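February 6, 2024
Wall panel coatings, adhesion and colour drift

Picked up where the September batch left off. The Dorkell primer is still the control. Stultine waterborne went on as candidate A, Hedegaard as candidate B. Same roller sleeve type for all of them, new sleeve each time. Two coats, overnight between coats, flash-off in the north bay with the door shut.

Film thickness was on target for the control and for A. B went on heavy at the lower edge of the first panel, so I scraped it back and redid it. The redo is logged under sample 2911. Ignore the earlier entry with the same colour code.

Cross-hatch on A: clean edges, small flakes at two intersections near the top corner. Cross-hatch on B: flaking along one full cut. Repeated 65 mm further down with a fresh blade and got a better result, but I am not willing to call it a pass. The blade from the first cut had a nick in it. Blades now live in the grey drawer, one per panel, then bin. 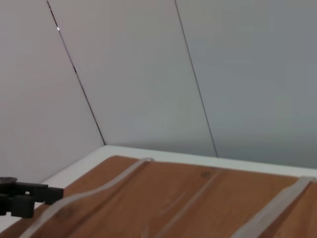 Sille Bjarnason

Colour readings next. Let the meter warm up before taking the white tile reading, otherwise the first few values wander. Control has yellowed slightly against the retained chip. A is closer to the chip than the control is. B reads fine but looks greener under the warm lamps, and I would like a second pair of eyes on it before it goes in the table.

Scrub test was done with the Skodlow rig at 800 cycles. A lost some sheen in the middle of the track and nothing at the ends, so the pad is probably sitting crowned. Checked it with a straightedge and it is. Shimmed the holder and will rerun on the spare offcut. Control broke through at 348, well short of its last result. Either the can is past it or the film had not cured. The lid had skin under it. Opened a new can and labelled it.

Odour notes: B is noticeably stronger on day one and no different from the others by the next morning.

Still to do:
Rerun scrub on A with the shimmed pad.
Recoat control from the new can, full cure this time.
Third cross-hatch on B, centre of the panel.
Order sleeves and masking tape. The cheap tape pulled the edge on one test strip, so get the usual one.
Move the humidity logger off the windowsill. It has been reading the window.

If anyone needs the north bay before the recoat has cured, leave the panels standing and keep the heater off them.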